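Cell 4 Inspection Checklist, Cabinet and Drawer Station
Wurcombe site, December round. Filled in by Sang-wook Na 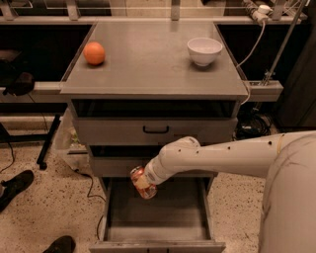

Same form as last time, with the two lines Harnlow asked us to add (items 9 and 16). Mark each one OK, FIX or WATCH. Comments go right under the item. If an item is marked FIX, the arm stays in hold until somebody signs it off.

Before power

1. Emergency stop button reachable from the operator's side, nothing stored in front of it.
OK

2. Stop button pressed and released with the arm moving at slow speed. Arm must hold position and must not sag.
OK
Tried it twice, once with the arm stretched out and once with it folded.

3. Floor clear where people walk and where the operator stands.
FIX
Cable to the left of the bottom drawer runs across open floor. It needs to go along the wall side or under a cover strip. Plastic bag beside the cabinet should go somewhere else as well.

4. Loose cable on the right side of the cabinet, under the beam.
FIX
Black cables are lying in a coil on the floor. Tie them up off the floor and label both ends. I would like to know which ones are still in use before anybody cuts a tie.

5. Power strip fixed in place, plugs fully seated.
WATCH
Strip is fine. The white cable coming down from it hangs behind the cabinet top with more slack than it needs. Put a clip on it halfway.

Cabinet

6. Cabinet does not shift when the bottom drawer is pulled out to its stop.
OK
Pushed down on the open drawer front by hand. No tipping.

7. Drawers open and close by hand without catching.
WATCH
Bottom drawer is good. The upper one drags a little in the last part of its travel. Mirkar sells a dry spray for the slides — please don't use oil, it collects dust and we end up cleaning the whole slide.

8. Handles tight.
OK
Upper drawer handle was a quarter turn loose on one side. Tightened.

9. Front lip of the top checked for dents and sharp edges. (New)
OK
The lip sticks out past the body, so it is the first thing the wrist will meet if the approach height is wrong. Run a thumb along it every time.

10. Top and drawer interior wiped down, no crumbs or sticky spots.
OK

Arm and gripper

11. Screws on the arm covers all present and flush.
OK

12. Gripper pads clean, no tears, no shine.
WATCH
Pads have 800 cycles on them. Soylu's sheet says change at 2,000, but ours have gone slick well before that on metal cans. Look at them again next round.

13. Grip holds a can without crushing it or letting it turn.
OK
Checked with the soda can on its side, held over the open bottom drawer. Keep it low for this check so that a drop does no harm.

14. Arm clears the middle drawer fronts when it reaches down to the bottom drawer.
OK
Clearance is there, but only with the upper drawers fully shut. If one is left open even a finger's width, stop and close it first. I have added this to the start card.

15. No new noise from the joints during a full slow reach, left and right.
OK
Slight hum from the wrist, same as before.

16. Test items in their places on the top, nothing near the front edge. (New)
OK
Orange to the left, bowl to the right, both toward the back, middle kept bare. The bowl is ceramic, so check it for chips before it goes back on.

People

17. Operator wearing closed shoes, no lanyard, sleeves clear of the drawer.
OK

18. Feet kept back from the open drawer while the arm is live.
WATCH
It is easy to creep forward when you want to see inside the drawer. I want tape on the floor to the left of it. The terrazzo takes tape well enough if it is cleaned first.

19. Second person knows where the stop is and has pressed it at least once.
OK

Paperwork

20. Log number copied to the cell binder.
OK — 223

21. Open items from last round closed.
FIX
The cable cover strip was on the last list too. It has been ordered but not fitted. Harnlow has the order details.

Result: arm in hold for items 3, 4 and 21. Items 5, 7, 12 and 18 carried to the next round. Call me before the cover strip goes down, I want to see the drawer opened over it first.

S. Na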